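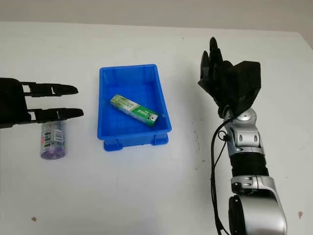 We lost most of a day to a cable last week. Writing it up because I looked for a thread like this one and couldn't find it.

Setup: two arms at one table, gripper on the left, hand on the right. The job is packing small retail items into a blue tray. Cartons, clear plastic tubs, that kind of thing. We call the cell Mai.

The fault: the right arm would stop partway through a move with a joint position error. No crash, no contact, nothing near it. You clear the error, restart, and it runs fine for a while.

Count from the log: 8 stops in 326 cycles. All on the right arm. The left one had none.

First guess was software. Brendan Phelan had pushed a new path planner in December, so he got the blame. He rolled it back. The stops kept coming. Sorry, Brendan.

Second guess was payload. The multi-fingered hand is a lot heavier than the gripper. Lavanya Pai weighed it again and checked the number in the config. It was right.

Third guess was heat. We ran the arm for 50 minutes with the hand powered but not grasping anything. One stop, and the motor temps were normal.

What we should have done first was plot wrist angle at the moment of each stop. Lavanya did that after lunch. Every one was at nearly the same rotation, going the same direction.

The hand cable runs down the outside of the arm and is clipped near the wrist. Past a certain angle the loop went tight and pulled on the connector. The signal dropped for a few milliseconds and the controller did what it is supposed to do, and stopped.

The part that bothers me: the hand was holding a carton for three of those stops. On signal loss our hand opens. So it let go, mid-air, over the table. A toothpaste-size box doesn't matter. Something made of glass would.

Changes so far: more slack at the wrist, a software limit on that joint, and signal loss now means hold, with a separate release button for whoever is at the table.

Next test is 800 cycles at the slower speed before we put the speed back up. Cable gets checked at every shift change until then.

If you run an external cable on a wrist joint, how often do you replace it? Vinzenz Imhof says every year. I have no idea if that's enough.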